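The Second Copy

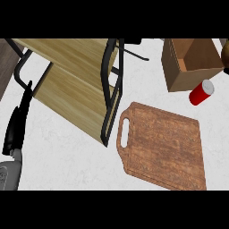
Department of Portrait and Event Photography, Gutstead School of Applied Arts

The studio of Grímsdóttir and Waweru accepted the Bilell engagement in September, under the standard agreement. The agreement provided for one photographer, one assistant, coverage from the arrival of the bride until the end of the first dance, and a set of finished prints to be delivered to each family. It was signed by the bride, Moushumi Bandara, and by the groom, Tatu Were, and was countersigned by Wycliffe Waweru on behalf of the studio.

Aino Leinonen was assigned as photographer. She had completed 81 weddings for the studio, and her file contained no complaints. Subira Okoth was assigned as assistant. It was her third wedding, and she had been issued a light meter, a reflector and a printed list of the required family groupings.

The list had been prepared by the bride. It contained 40 groupings in the order in which they were to be taken. At the foot of the page, in a different ink, someone had written a further line: "Mother of the groom, alone, with the empty place beside her." No time was given for it.

Miss Okoth brought the line to Mrs. Leinonen's attention in the car.

"Is it an instruction or a note?" Mrs. Leinonen asked.

"It doesn't say."

"Then we will treat it as an instruction until we are told otherwise."

They arrived at the Bilell house at ten in the morning. The bride was ready ahead of schedule and the groom was behind it. The cars were moved from the front drive at the studio's request. Mrs. Leinonen worked on the north side of the house, where the light was even, and Miss Okoth read the names aloud from the list. Cousins were called, placed and released. An uncle who had gone to find his hat was photographed later with a group to which he did not belong, and the correction was entered in the margin.

By two in the afternoon every grouping had been taken and marked. Only the added line remained.

Miss Okoth was sent to find the mother of the groom. She found her in the pantry, counting plates that the caterers had already counted. Mrs. Were was a tall woman in gray silk. She listened to the request with her hand still resting on the plates.

"Who wrote that?" she asked.

Miss Okoth showed her the page. Mrs. Were looked at it for some time.

"That is my son's handwriting," she said. "I did not know he would ask for it."

"We can leave it off, ma'am."

"Has it been paid for?"

Miss Okoth replied that the agreement covered all portraits requested by the family in writing.

"Then it should be done," said Mrs. Were, and she took off her apron.

She chose the place herself. It was a stone bench under the pear tree at the end of the garden, long enough for two. She sat at the left end of it. Mrs. Leinonen set the tripod at the distance she used for married couples and composed the picture for a couple, with the center of the bench at the center of the ground glass. She did not ask Mrs. Were to move over and she did not ask her to smile.

"He always sat on the right," Mrs. Were said. "He was deaf in the other ear. He said it was so he could hear me, but I noticed that he changed sides when we quarreled."

Mrs. Leinonen made two exposures. Before the second, Mrs. Were laid her hand flat on the stone next to her. A pear came down in the grass behind the bench and she turned her head toward it, quickly, as one turns toward a person coming in late. The shutter had been released by then.

"I moved," said Mrs. Were. "You will want to do it again."

"No, ma'am," said Mrs. Leinonen. "I have what is required."

The remainder of the engagement was carried out as agreed. The first dance ended at nine in the evening. The equipment was checked against the inventory and returned to the car, and Miss Okoth slept for most of the drive home with the list folded in her glove.

The negatives were developed the following week. Under studio procedure, one frame was to be selected for each grouping and the alternate filed. Mrs. Leinonen placed the two portraits from the garden side by side on the light table and called Miss Okoth in from the drying room. In the first, Mrs. Were faced the lens and was entirely sharp. In the second her face was turned aside and softened by the movement, and only the hand on the bench was clear.

"Which would you select?" Mrs. Leinonen asked.

"The rules say the sharp one."

"They do."

Mrs. Leinonen wrote the number of the first frame in the register, as the rules directed. She then printed the second, and entered the cost of the paper against her own account.

The order was sent out by the Niltel carrier in three parcels, one for the couple and one for each family. Mr. Waweru signed for the dispatch. He observed that the parcel for Mrs. Were was heavier by a single sheet than the one for the Bandara family, and he asked whether there had been an error in the count.

"There is a second copy," said Miss Okoth.

Mr. Waweru looked at the register, and then at Mrs. Leinonen, who was cleaning a lens. He initialed the weight and handed the parcel to the driver.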